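Hestell Allotment Holders' Association
Minutes of the general meeting, September 6, 2021

Present: 23 members. Apologies were received from 2 others. The minutes of the July meeting were read and accepted with one correction: the gate at Sunditz was "reported as fixed," which is a different thing from fixed.

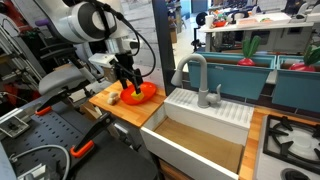 Reading time: 3 minutes

1. Water charges
The chair reported that the water bill for the Sunditz plots has gone up again. The supplier blames higher use. Several members doubted this, given how wet the summer was, and asked whether anyone had read the meter or whether the figure was an estimate. The chair did not know. It was agreed that the meter will be read before the bill is paid, and read again two weeks later with all taps shut. If the dial moves, there is a leak, and we will stop arguing about who leaves a hose running.

A proposal to raise plot fees to cover the difference was put off until the readings are in.

2. The Lulimow compost offer
Lulimow has offered to supply and deliver compost at a group price if the Association orders 21 bags or more. The leaflet was passed round. It says the compost "feeds all season" and "keeps slugs away." The member for the lower plots asked what was in it. The leaflet does not say. Another member used it last year and saw no difference in her beans, though she allowed that her beans are poor every year.

The secretary will write to Lulimow asking for a list of contents and the name of one customer we can speak to. No order will be placed before then. The slug claim was met with laughter.

3. Washing place for produce

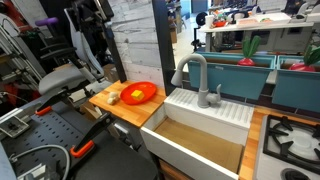

The plan to put a washing place beside the tool shed came back for the third time. The supporters say that people carry muddy carrots home and block their own drains, and that a shared sink would also help on open days. Those against asked where the waste water would go, who would clean the trap, and why a tap and a bucket would not do. The style under discussion is a wide white sink with a tall curved faucet and a ribbed drainboard behind it, and some members felt that grooves like those would hold soil and need a brush every day. The supporters replied that a flat top leaves everything sitting in a puddle. Neither side had a price for laying the drain, and the quote of 600 covers the sink and fitting only.

Vote: not taken. The supporters are to bring a full price, drain included, and the name of a person willing to clean it. The chair remarked that the second would be harder to get.

4. Vītola seed swap
Our visit to the Vītola growers' seed swap was described as a success in their newsletter. Our own members were less sure. Many packets had no year on them, and two plots now have what was labeled as dwarf kale standing at chest height. It was agreed to take part again, on condition that every packet we hand over carries the variety and the year of saving. We can't make Vītola do the same but will ask.

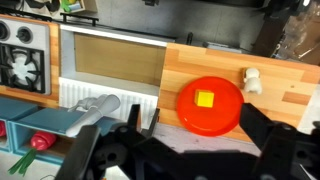 There was some talk of testing the old seed on damp paper before giving any of it away. Ten seeds from each batch would be enough to show whether it is worth a packet. The upper plots offered to do this over the winter. A member asked what happens to batches that fail, and was told they go on the compost heap, where they will no doubt come up perfectly.

5. Any other business
The notice board key is still missing. The person who had it last believes it was handed back. There is no record of this.

A request to keep two hens on a plot was refused, as the lease rules out livestock. The member asked to see the lease. The secretary will find it.

The meeting closed at nine. Next meeting to be announced on the notice board, if it can be opened.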